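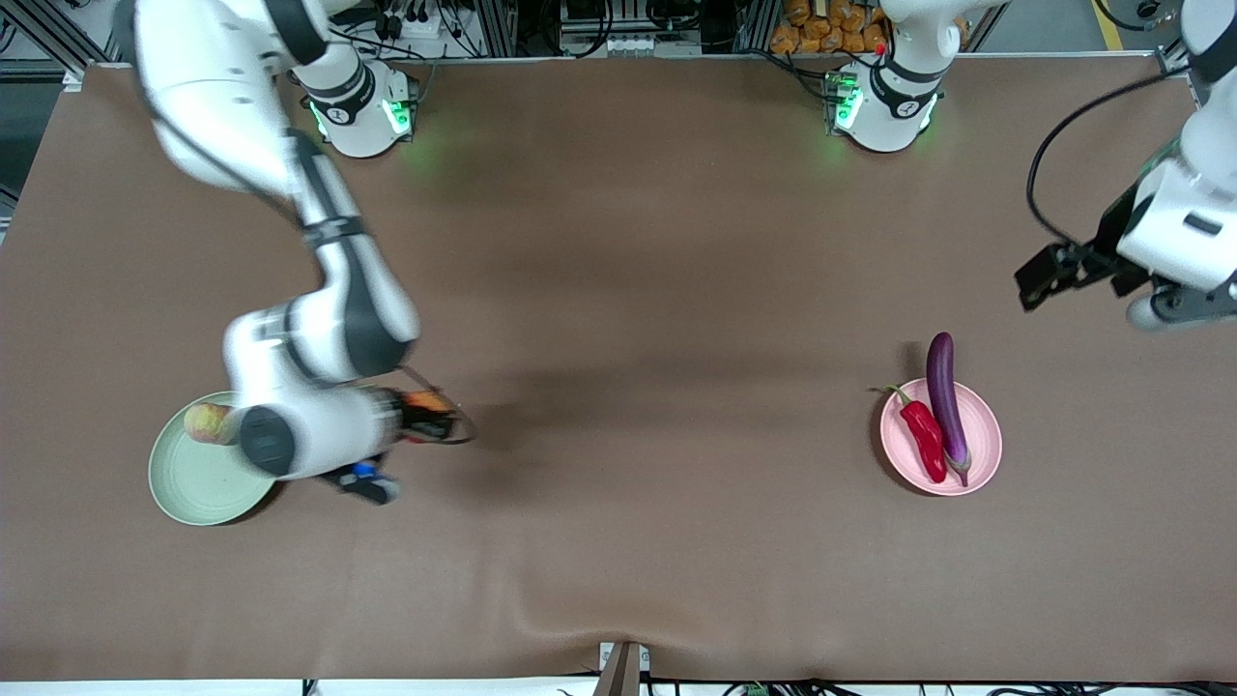
Moved our packed lunches over to a weekly plan in December and have kept it going since. Posting what we do, as a few people asked. 1/

There are two adults and a teenager in the house. Between us we were spending far too much in the shop by the station, mostly on sandwiches that weren't very nice. 2/

The rule is one cooked thing, one raw thing, one piece of fruit. The cooked thing is made in the evening alongside dinner. Pasta, rice, lentils, a tray of roast veg. 3/

Fruit is apples for most of the winter. I buy them from the Tamihana stall at the market, a bag of 24, and keep them in the shed. They last far longer out there than in the kitchen bowl. 4/

Check the bag every few days and take out any that are going soft. Those get stewed. A bit of cinnamon, no sugar, lid on, ten minutes. Good cold the next day with yoghurt. 5/

Bread: we slice a loaf and freeze it. Sandwiches made on frozen bread at 7am are thawed by noon. Works with cheese, ham, hummus. Doesn't work with egg or tomato. 6/

Boxes. I had cheap ones and the clips snapped. Bought 5 Dranance ones in the sale and they've been fine, though the lids stain if you put anything with turmeric in. 7/

The teenager won't eat anything that has touched anything else. Small pots with lids sorted that out. Old jam jars do the same job but they're heavy in a school bag. 8/

Someone asked about keeping track of it. I tried the Worklow app and gave up inside a fortnight. There's a sheet of paper on the fridge now with three columns: what's in, what's cooked, what needs eating. 9/

Things that didn't work: salad dressed the night before, cut banana, a flask of soup on the bus. Couscous was all right but everyone got bored of it. 10/

Things that did: cold roast potatoes, leftover frittata, rice with peas and a tin of fish. Oatcakes if we've run out of bread. 11/

I still buy lunch out once a week, usually when there's a late meeting. Didn't want to be strict about it. 12/

Will put the lentil recipe up tomorrow. It makes enough for 3 boxes and freezes well, but leave the lemon out until you reheat it.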